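# 備品かごの仕事を機械に渡す　Jeltham運営課、Nhung Giápさんに聞く

長期滞在用の家具付き住戸を運営するJelthamは、Ovham館の備品準備にヒューマノイドを入れている。現場の呼び名は機種名そのままの「Cuvau」。Ovham館の住戸は182室で、入退去のたびに、リモコンの電池や予備のフック、延長コードといった小物を住戸ごとのかごにそろえ、退去後は戻ってきたかごの中身を点検して棚に返す。Nhung Giápさんはこの備品準備の担当を6年務め、いまは運営課で機械の担当も兼ねている。話を聞いたのは午後3時過ぎ、翌朝分の準備が一段落したころだった。

最初に聞いたのは、機械が来る前の一日の流れである。

「朝はかごを空けるところから始まります。退去が多い日は、廊下の台車に積んだかごを順番に机に上げて、中身を出して、足りないものを紙に書いて、棚に戻す。それを4人で回していました。难しい作業は一つもないんです。ただ、途中で電話が鳴るし、入居者の方が窓口に来るし、戻ってくるとどこまで数えたか分からなくなる。数え直しが一番つらかったです」

数え直しの時間は日報に残っていなかった。作業時間として書く欄がなかったためで、導入の検討が始まったとき、最初に困ったのもそこだったという。

「Cruickshankの人たちに、今の作業は1件何分ですかと聞かれて、答えられませんでした。答えようとすると、中断がない場合の時間を言ってしまう。でも中断がない日なんてないですから」

Cruickshankは導入と保守を請け負う会社である。同社の担当者は2週間、Giápさんたちの横について作業を書き出した。できあがった手順書は99項目になった。かごの持ち手を手前に向ける、電池は未開封かどうかを先に見る、コードは束ねてから置く。普段は意識せずにやっていたことが、1行ずつ分けて書かれていた。

「読んでみたら、人によって違うところが結構ありました。私はコードを一番下に入れますが、隣の人は一番上に入れていた。どちらでも困らなかったので、何年も気づかなかったんです。機械に教えるには決めないといけない。そこで初めて4人で話し合って決めました」

結局、コードは上に置くことになった。Giápさんは自分のやり方を変えた側である。慣れるまで半月ほど、手が勝手に下へ入れていたそうだ。

現在Cuvauが受け持つのは、机の上のかごから品物を取り出す工程と、棚の決まった場所へ置く工程である。かごを机まで運ぶのは人の仕事で、品物が汚れていないか、壊れていないかの判断も人がする。手順書の99項目のうち、どこまでを機械の受け持ちにするかは今も毎月見直している。

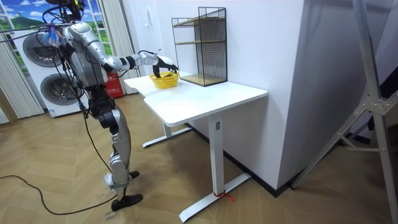 机の上の黄色いかごに右手を入れるヒューマノイド。かごの隣には金網の棚が置かれている。

作業場所の決め方にも曲折があった。当初の案では、備品庫の中にそのまま入れるはずだった。ところが備品庫は通路が狭く、人が台車を押して通ると機械のそばをすり抜ける形になる。安全の確認に時間がかかると分かり、作業用の机を別に用意する方針に変わった。

「机を分けたのは、結果としてよかったと思います。備品庫は私たちが走り回る場所なので。ただ、かごを運ぶ距離は伸びました。導入前の説明では、歩く量が減りますという話だったんですよ。そこは減っていません。むしろ台車を押す回数は増えています」

この点は会社にも伝えてある。運搬を減らすために棚の配置を変える案が出ているが、まだ決まっていない。

8月に扱った品物は、Ovham館全体で2,888点だった。これは機械が触ったものと人が触ったものを合わせた数で、内訳は月によって大きく動く。Giápさんは内訳を社内で発表するとき、割合だけを出さないように頼んでいる。

「割合が上がると、うまくいったように見えますよね。でも入退去が少ない月は、簡単なかごばかり機械に回せるから上がるんです。忙しい月は、汚れたものとか、部品が欠けたものとか、面倒なかごが人に来る。同じ1点でも、かかる手間が違います。数字だけ見て、来月から人を減らせますねと言われたら困ります」

人員については、今のところ4人のままである。導入の説明会で最初に出た質問も人数のことだった。会社側は、年度内は減らさないと文書で答えた。その先については書かれていない。

「年度内、という言葉はみんな覚えています。私も覚えています。会社の立場も分かりますし、約束できないことを約束されるよりはいいです。ただ、機械の担当になった自分が、仲間の仕事を減らす手伝いをしているように見られるのではないかと、最初の1か月は気になりました」

実際に何か言われたことはあるのか。Giápさんは少し考えてから、一度だけ、と答えた。休憩中に同僚から、うまく動かなければいいのにと言われたという。

「冗談の言い方でしたけど、半分は本気だったと思います。怒る気にはなりませんでした。その人は今、棚の置き場所の調整を一番よくやっています。機械が取りやすい向きと、人が見やすい向きが違うので、間を取るのが上手なんです」

仕事の中身で一番変わったのは、待つことが入った点だという。人だけで回していたときは、手を止めるのは電話か来客だった。今は、かごを置いてから次のかごを出すまでの間に、機械の動きが終わるのを見る時間がある。

「最初は落ち着かなくて、横から手を出したくなりました。自分でやったほうが早いので。速さだけなら今も人のほうが早いです。でも手を出すと止まる決まりなので、結局遅くなる。それで、待っている間に隣の机で点検をすることにしました。電話に出ても、戻ってきたときに続きが分かります。どこまで終わったかは機械の記録に残っているので、数え直しはほとんどなくなりました」

疲れ方も変わった。夕方に腰が重くなる日は減り、代わりに目が疲れるようになった。Giápさんは画面の文字を大きくしてもらい、点検用の照明も別のものに替えてもらった。どちらも頼んでから3週間かかった。

うまくいかない作業についても聞いた。薄いもの、柔らかいもの、互いに絡むものは扱いにくい。説明書の冊子は重なったまま持ち上がることがあり、布の小袋は形が毎回違う。こうした品物は、かごを机に置く前に人が抜いておく。

「抜いておく作業は、手順書になかった仕事です。後から増えました。1件は短いですけど、毎回です。導入の資料には、こういう増えた仕事の欄がないんですよ。今は私が自分で表を作って、増えた作業と減った作業を並べて書いています。見せると、Cruickshankの担当の人はすぐ直しにかかってくれます。知らなかっただけなんですね」

表は運営課の共有フォルダーに置いてあり、4人とも書き込める。「台車の往復」「冊子を抜く」「再起動の立ち会い」が増えた側に、「数え直し」「不足票の清書」「しゃがんで下段を見る」が減った側に並ぶ。どちらにも入らない欄には「教える」とある。新しい備品が入るたびに、どこに置くか、どう持つかを決めて伝える仕事だ。

教える役は当初Giápさん一人だったが、休むと誰も対応できなくなるため、今は交代制にしている。手当は付いていない。

「そこは会社と話している途中です。機械の面倒を見るのは、前の仕事に足されたものなので、足された分は評価してほしい。金額の話もしていますし、職名の話もしています。備品係のままだと、外から見たら何をしているか伝わらないですから」

同じ機械を別の館にも入れる計画があり、Giápさんは準備の打ち合わせに呼ばれている。そこで必ず頼むのは、作業を書き出す2週間に、一番忙しい日を含めることだという。Ovham館のときは退去の少ない時期に当たり、電話も少なかった。

「静かな時期に見てもらうと、静かな時期の手順書ができます。あとは、決める前に現場の人を全員呼んでほしい。代表一人だと、その人のやり方になってしまうので。うちだって、私一人で答えていたらコードは下に入っていました」

話の途中で、入居者から電池の交換を頼む電話が入った。Giápさんは内線を受け、引き出しから単3を2本出して、窓口へ持っていった。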